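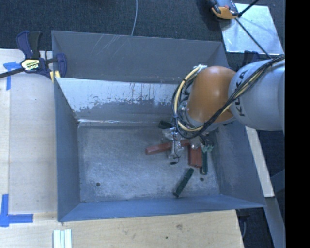 A gray metal bin with sloping walls, worn pale along the upper part of the inner back wall.

FOR IMMEDIATE RELEASE

Grustier opens sign-ups for powder coating and metal refinishing service, small shops first

28/07/2020 — Grustier, the metal finishing company, today opened sign-ups for a pickup-and-return refinishing service aimed at bakeries, feed stores, print shops, repair garages and other small businesses that own metal bins, racks, carts and shelving and would like to keep them. First pickups start this week. Full route schedule in October.

The service is called Ultico. It covers stripping, dent work, surface prep, powder coating and return delivery. One price per piece, quoted before anything leaves the customer's building. No contract. No minimum order during the opening period.

Small orders have been a sore spot in the finishing trade for years. A coating line likes long runs of the same part in the same color. A shop with three carts and a rack gets told to wait, or gets a price that makes a new cart look cheap. So the old cart stays in use, the rust creeps under the paint, a caster bracket goes, and out it goes to the scrap yard. Grustier built Ultico around orders like that. Mixed pieces, mixed sizes, two colors if you want two colors.

How it works

Customers fill out a short form on the Grustier website. Size of each piece, what it's made of if known, what it's used for, anything broken. Photos help. A quote comes back within 2 working days. If the customer says yes, a pickup slot is set, and the driver tags every piece at the door. The customer keeps half the tag.

At the plant the pieces are washed, then stripped. Steel gets blasted. Aluminum and thinner sheet go through a milder process, slower but it doesn't warp the panels. Dents get pulled where they can be pulled. Cracked welds are redone, and that is on the quote as its own line so there's no surprise later. After that, pretreatment, powder, oven, cooling, inspection. Then back on the truck.

Typical turnaround is 10 working days from pickup. Heavier repair work takes longer and the customer is told before it starts.

Colors and finishes

Ultico launches with 46 stock colors, in gloss, satin and a light texture. The texture is the one Grustier expects to sell most for working equipment. Hides small scratches, wipes down easy, doesn't show every fingerprint. Custom colors can be matched for an added charge, although matching an older paint that has faded in the sun is never exact and the quote will say so.

For customers who want bare metal, there is a clear coat over blasted steel. Looks good. Not recomended for outdoor use or for anything that gets hosed down daily.

Food businesses should read the product sheet before ordering. Standard Ultico finishes are meant for the outside of equipment, frames, legs, shelving uprights and so on. Surfaces that touch food directly are not part of the service at this time. Grustier is looking at it. No date.

What wears out first

Along with the service, the company is putting out a free two-page care guide for metal bins and carts. It came out of the repair desk, where the same problems show up week after week. A few points from the guide:

— Surface scratches on bare metal are mostly a looks problem. Scratches through a coating into steel are different. Touch those up the same month if you can.
— Sloped walls take the most rubbing where material lands and slides. Check there first.
— Standing water in a flat bottom does more harm than heavy loads. Tip it, drain it, wipe the corners.
— Don't drag bins over concrete. Skids or casters cost a lot less than a new floor panel.
— Road salt. If the bin lives near a loading dock in winter, rinse it. Rinse it again.
— Don't stack wet bins inside each other and leave them over a weekend.

The guide can be downloaded from the Grustier site, no email address needed. Printed copies ride along with every return delivery until they run out. Trade schools and maker spaces can ask for a bundle.

Where

Pickups begin in the Koval district and the industrial park on Pevier Road, then spread outward as trucks are added. The Pevier Road plant handles all Ultico work. Businesses outside the opening area can still use the service by dropping pieces off at the plant's side dock, weekday mornings. Drop-offs get a lower price, as no truck is involved.

The October schedule adds a regular weekly loop through the towns north of Koval. Sign-ups from that area are already being taken and will be used to decide which streets get served first. If you're up there and interested, please put your name in now, even if the work is months off. It really does affect the route.

Health measures

All pickups and returns are contact-free. Drivers wear masks and stay outside unless a piece is too heavy to bring to the door. No signature, the half tag and a text message do the job. Plant visits are on hold for the present, including the open-house mornings. Customers who want to see finish samples can request a sample card by mail, which shows the stock colors on small metal chips. The card is free but there is a wait, the first batch went quick.

Many of the shops this service is meant for have been closed or running short hours since spring. Equipment sitting idle is easier to send out than equipment in use all day, and several early customers booked for just that reason. Grustier will also store finished pieces for up to 60 days at no charge for a business that hasn't reopened yet. Ask for this on the form, there's a box for it near the bottom.

Pricing

Quotes depend on size, condition and finish, so there is no single price list. As a guide, a plain utility cart in a stock color with no repairs comes in well under the cost of a comparable new one. Large bins and multi-tier racks vary more. Pickup and return inside the opening area are included in the quote. During the opening period Grustier has room for some 200 pieces a week, first come first served. When a week fills up the form will show the next open one.

Payment is due on return, not before. The exception is custom color matching, where the match fee is paid up front and is not refundable once the powder has been ordered.

Work is covered for 24 months against peeling and flaking under normal use. Impact damage, chemical spills and pieces altered after return are not covered. Full terms are on the site and are, we're told, readable in one sitting.

What Ultico does not take

Pressure vessels, fuel tanks, anything with wiring still attached, galvanized pieces over six feet, painted items known or suspected to contain lead. Bins that have held pesticides or solvents. If in doubt ask first, the repair desk answers questions by phone and would much rather get a call then a surprise on the truck.

About Grustier

Grustier is a metal finishing and repair company based on Pevier Road. It coats and repairs parts, storage equipment and fixtures for manufacturers, warehouses and retail businesses. Ultico is its first service built for small orders.

Media contact

Press desk, Grustier. Requests for sample cards, the care guide in print format or plant photos go through the contact form on the company website, please mark them PRESS in the subject line. Phone interviews can be set up most afternoons this week and next.

###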